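Search this site Enter keywords Go

Filed under: Opinion / Money & Home / Clothes

Stop telling people to buy less. They know. Everyone with a closet knows. What we need is somewhere to get things fixed – cheaply, nearby, open past five.

My zipper went in January. One broken tooth. The store said buy a new coat, same one, 47 dollars, and the repair place across town wanted more than that plus 3 weeks. Guess what most people do.

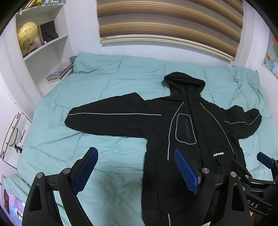

And dont tell me to learn to sew. I have a job. So does my friend Ruba Jaber, who can sew, and who has a pile of her own mending going back 2 winters. Skill isn't the problem. Time is.

Brutport used to have 8 tailors. Now it has a guy in the back of a dry cleaner, mornings only. Rents went up, coats got cheap, that was that.

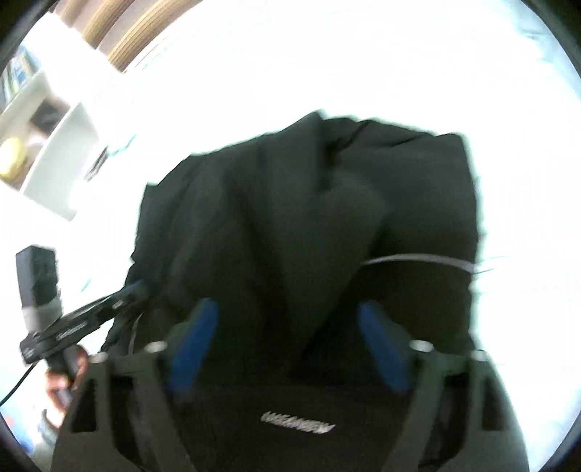 SKITINMONT, January

Different town, same argument, but they did something. The library gives Maya Sleiman a table and a decent lamp two evenings a week. She charges a flat fee. Zippers, hems, pockets, linings. Theres a line by six.

Costs the town next to nothing. A table! We spend more on banners. So put one in Brutport, put one in every branch, pay the person properly and keep the lights on till eight. I'll bring my coat.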